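Workbench notebook – suture trainer kit review
8th May

Came in on a Saturday for this one and didn't mind a bit. The Prirkari kit has been sitting in its box all week and I wanted a full day with it before anyone else got their hands on it (sorry, Girish).

For whoever reads this later: it's the gripper add-on plus the practice pads, bought on trial until June. List price is 3,798, which covers the fingers, the wrist camera, the mount and the software licence. Extra pads come in packs of 10. We were quoted 500 for the yearly service plan and I haven't decided what I think about that yet.

Mounting was a treat. Two bolts, one connector, and the arm picked up the new tool weight from the file they supply. The old Garnby mount took me most of a morning and a fair bit of swearing. Cable still runs too close to the elbow for my liking, so I've put a velcro tie on it for now.

Did 13 thread pick-ups in the morning, slow speed, no tension limit set. Got nine. Three of the misses were the thread slipping sideways off the tip before the jaws closed, and the other was me, I'd left the offset from the calibration block in. After lunch I turned on the tension limit and things got much smoother – you can hear the difference in the motors, they stop hunting.

The wrist camera is my favourite part so far. Being that close to the thread changes how you work, I kept catching myself leaning in toward the monitor. It does not love our bench lamp, though. Anything pale blows right out, and white thread over a pale drape is about the worst colour choice I could have made. Blue against the red is far easier to follow. Try the lamp lower and off to the side, or tape some tracing paper over it.

The manual is good up to chapter four and then seems to be written for a different version. The menu it calls "Grasp profile" is under "Tool" on ours. Have emailed Biluswood, who handle support here.

To do:
Girish Kandpal to repeat the pick-ups with blue thread, same speed
Ask Tripathi if their pads fit our tray
Turn exposure down one step and save it as a preset
Find the short hex key!!
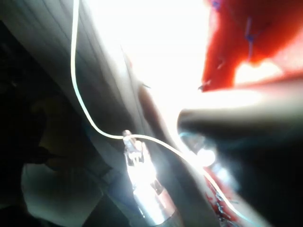
Wrist camera, white thread at the instrument tip. Note the glare up top.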